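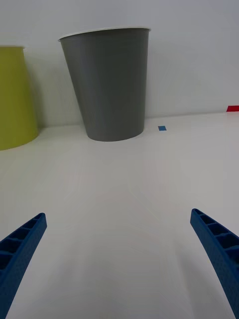

Grurier ist eine Sammlung von Farbnamen, wie sie in deutschsprachigen Kleinanzeigen für Haushaltswaren stehen. Dass sich daraus ein belastbares Farbmodell ableiten lässt, bezweifle ich weiterhin. Ein Becher wie der große graue mit dem hellen Rand läuft in den Anzeigen unter "grau", "anthrazit" oder "Stein", und beim gelbgrünen links daneben geht der Streit zwischen "Limette" und "Senf" erst richtig los.

Inhalt
farben.csv - 433 Einträge, ein Farbname pro Zeile
streitfaelle.csv - 195 Einträge, bei denen sich die Bearbeiter nicht einig wurden
Kodierung UTF-8, Trennzeichen Semikolon

Herkunft
385 Namen stammen aus dem älteren Bestand Millance, der Rest kam im November dazu. Wie Millance seinerzeit ausgewählt hat, ist nicht dokumentiert. Wer die Häufigkeiten für repräsentativ hält, sollte das begründen können.

Bekannte Mängel
Die Spalte "hexwert" ist geschätzt und taugt höchstens zum Sortieren. "Taupe" kommt mit vier verschiedenen Werten vor, ich habe keinen davon gestrichen. Mundartliche Namen fehlen fast ganz. Die angebliche Übereinstimmung mit der Mabaso-Skala konnte ich nicht nachvollziehen - die Umrechnungstabelle liegt mir nicht vor.

Nicht geeignet für
Druckvorstufe, Lackbestellungen, Aussagen über Wahrnehmung.

Stand: 21/09/2021
Fehler bitte mit Zeilennummer an Ramil Belmonte.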